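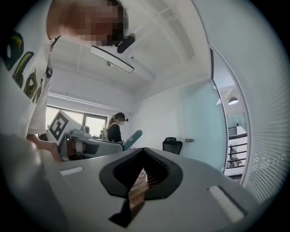

Skulo Big Letter Tee, white – worn hard, washed a lot

Posted by Colton Ouellet in Clothes & Basics

Short version: buy it, size up if you're long in the body, don't put it in a hot dryer. Long version follows, written in one go on a lunch break so forgive the typing.

Paid 54 dollars for a two-pack from the Cluvville store. Not cheap for T-shirts. Not crazy either when a printed tee at the mall is most of that by itself. Ordered on a Wednesday, got them before the weekend, plain paper mailer, no plastic. Nice.

The white one is the one to get, in my opinion. Big lettering in black, yellow and green, and I mean big. If you want a small tasteful logo over the heart this is the wrong shirt. It's loud. I like loud.

Fabric

Heavier than I expected. Not sweatshirt heavy, just solid. You can't see a dark undershirt through it, which was my main complaint about the last white tee I had (a Villham, very soft, basically tracing paper). Slightly stiff out of the package, kind of a dry feel. That went away after a couple of washes and now it's just a normal soft T-shirt.

Warm in summer though. I wore it to help Orla Moynihan move a couch up to her third floor in August and it was a mistake. Stuck to my back by the first landing. For indoors with decent AC it's perfect.

Fit

I'm between a medium and a large in most things. Got large. Shoulders land where they should, sleeves stop partway down the upper arm and don't flare out like wings. Body is boxy. Plenty of room to reach and bend over stuff, and when you lean forward it hangs instead of pulling tight across the back.

Length is the weak spot. Fine standing up. Put both arms over your head and there's a breeze. After the first wash it came up a little shorter again, so if you're tall go up one size and live with the extra width.

Neck

Best part. Ribbed, sits close without choking, and still flat. My old tees all got that wavy bacon collar inside a few months. I pull shirts off over my head by the back of the neck, always have, am told it's wrong, and this collar has taken it so far. No loose threads at the shoulder seam either. There's no sewn-in tag, just a printed size, and that has started to fade. Doesn't matter unless you fold laundry for several people.

The print

OK so this is what everybody asks about. Does it crack.

10 washes in, on the white one: no cracking on the black. The yellow looks the same as day one. The green has a few tiny lines where the shirt folds in the drawer, you have to hold it up by a window to find them. From normal talking distance it looks new.

The print does have a feel to it. It's a layer on top, so a big block of letter is a big block of slightly rubbery stuff, and air doesn't go through it. That's part of why it runs hot I think. Seat belt across it on a long drive gets sticky. Small thing.

Do not iron straight on it. I did the second shirt in the pack that way, in a hurry, before a birthday dinner. Medium heat. One letter now has a shiny patch shaped like the tip of an iron. My fault, the care label says inside out and I didnt read it.

Washing

Cold, inside out, with other light stuff. I did one warm wash by accident and no color ran into the white, so that's good to know. Line drying is best. I tested the dryer on low once and it was fine, and Biljana Vasić, who bought the same pack after seeing mine, ran hers on high and says it came out a full size smaller. So low, or skip it.

Stains: coffee came out with dish soap, pizza grease needed a second go. White shirt, you know what you signed up for.

Versus the others

MacDonald heavyweight tee – thicker, longer, better if you're tall. Plain colors only last I looked, and the neck is too wide for me.

Villham – softer from the first minute, cheaper, see-through in white. Good for sleeping in. Mine had a hole at the hem after one winter.

Skulo sits in the middle on comfort and wins easy on looks.

Things I'd change

An inch or two more length. A print with less ink in the big solid areas, so it breathes. And sell them single! I wanted one white shirt and had to buy a pair, and the second color (mustard) isn't really me. Gave it to my brother in law, shiny letter and all.

Would I buy again

Yes, already did. Second pack came in November, same sizing as the first, print lined up straight on both. The green looks a hair darker on the new one, could just be that it hasn't been washed much.

Four out of five. Loses one for the length and the pack thing.

Comments

Gunnel Engström: Do the sleeves shrink too or only the body? I have long arms and it's always the sleeves with me.

Colton Ouellet: Mostly body. Sleeves lost maybe a finger width, all of it in the first wash. Hang it wet and give them a tug, helps a bit.

Normand Lapointe: Mine cracked on the black after a month. Dryer on high every time though, so there's that. They did refund me without a fuss.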